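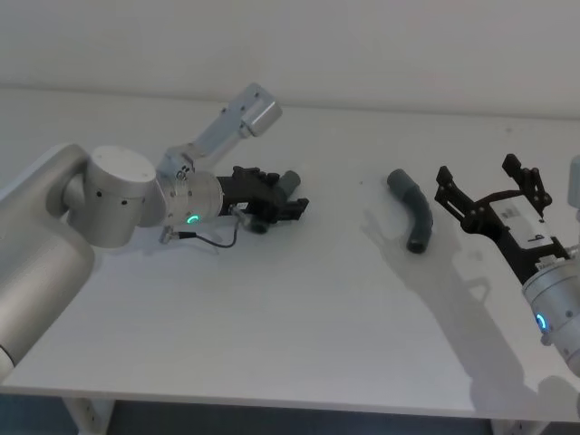
Both arms over the table, with the rubber-look elbow we use as test part.

1/ Jun 26, 2018. A small thread about how I look after our two-arm cell at Skistbridge. I am not the one who built it. I only keep it running, and I write this mostly for Jannik Ruppert, who takes over from me in September.

2/ The part first. It is a dark grey elbow, and it does not stand up by itself. On a flat table it lies how it wants. So we don't use a fixture, and each arm must be able to come to it from its own side.

3/ Before any test I wipe the table. White shows every crumb, and I like this. You can see one dark speck left of the elbow. I would wipe again for a real run.

4/ Cables. The left gripper has a thin black one that makes a loop down onto the table, and there is a small silver connector lying at the end. When you move the left arm at low height, watch this loop. Last winter I pulled one over a corner and lost the whole afternoon.

5/ My rule for the loop: jog the wrist to both ends of its turn, slowly, and look at the cable, not at the screen. If it goes tight anywhere, give it more length and start again.

6/ Kerstin Rothe asked me why I don't tie everything down. I did it once. The tie held very well and the cable broke beside it.

7/ Fingers. Open them fully, then close them on a clean strip of paper. Pull the paper. It should resist the same on both sides. If one side lets go, check the finger screws before you touch any number in the program. I check them every 40 hours.

8/ The linkages on the right gripper are easy to see when the fingers are open like this. Dust sits in the joints. Dry brush only, please - oil makes a paste with it, and I have cleaned that paste out with a toothpick.

9/ Light. Our lamp throws a big shadow of the right gripper over the table. For people it is no problem. For teaching a point by eye it is bad, you think the finger is lower than it is. I go down on my knees and look along the table top.

10/ Teaching order: left arm first, then park it, then right arm, then both together at 8 percent speed. Keep a hand at the stop button. After that I do 156 cycles before I write the cell as good in the book.

11/ Somebody asked if the elbow gets marks from the fingers. After a long day, yes, a bit shiny at the outer curve. Then I take a new one. Etelka Jakab has the box with spares.

12/ Still open: 2 screws for the cover that I ordered from Turnness and did not get yet. Jannik, if they arrive when I am away, put them in the top drawer, left side.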